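Can a machine do my kitchen chores yet?

Pylyp Dmytriv
I have 105 square feet of kitchen and no desire to tidy it. Is there a robot that opens a drawer and puts the bowls away, or should I keep bribing my son?

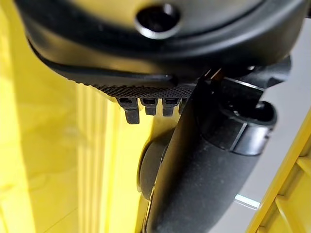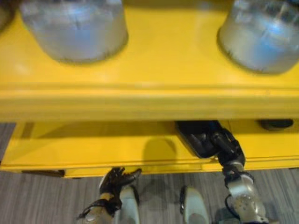

My budget is $1000, and I'd settle for slow.

Dinesh Fernandes
Keep bribing. Drawers are hard, especially with the knob tucked under a lip. And $1000 buys you a very nice drawer.

Aslak Hellström
my vacuum is 14 and still eats socks, so no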